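### 3.2 Shared kitchens and storage habits in the Trolwood survey

The Trolwood survey was sent to 2000 households in the spring and asked how people store, share and replace everyday kitchen goods. A second mailing in June added 1003 households in the Rarkum district, where most homes are smaller and more kitchens are shared between unrelated adults. Both mailings used the same form. The wording of the storage questions follows the earlier Skuvell study so that answers can be compared across the two.

Respondents were asked first about items they use every day. Cups and mugs were the most common answer in both areas, followed by plates and small pans. In shared kitchens, people often said that they kept one mug for their own use and treated the rest as common property. Canned and dry foods were handled in a different way. These were more likely to be kept apart, either on a marked shelf or in a bedroom, and respondents gave cost as the main reason. 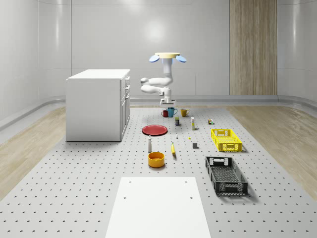
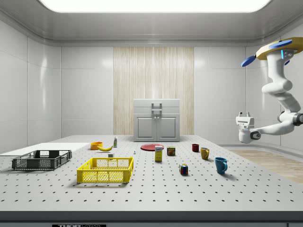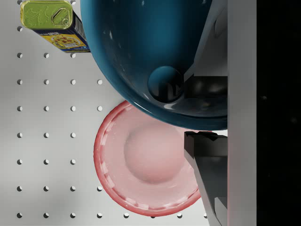

Figure 4. Computer-rendered views of household objects and storage: (a) three mugs; (b) a small white cabinet; (c) a metal tin and a pink dish.

Department of Housing and Consumer Studies - Household Goods Group

The survey form grouped storage into open and closed types. Open storage covers shelves, hooks, racks and any surface where goods are left out between uses. Closed storage covers cabinets, drawers and lidded containers. A container kept inside a cabinet was counted once, under the cabinet. This rule follows Saxena and was kept even where respondents said that the container mattered more to them than the cabinet did.

Households in Rarkum reported more open storage than those in the first mailing. Floor area explains part of this difference. Length of stay also appears to matter - people who had moved in within the past year were less likely to have bought any storage furniture, and many said they did not plan to. Among longer-term residents, the two areas gave similar answers.

Some caution is needed with the replies on replacement. Respondents were asked to recall when they had last bought a mug, a dish or a food container, and recall over long periods is weak. Gifts were also hard to place. The form did not mention them, and a number of people wrote in the margin that most of their mugs had been given to them. These notes were coded by hand as a separate group and are left out of the purchase rates in Section 4.

Replies received after 12th May from the first mailing were excluded from the main tables. They are reported separately in the appendix.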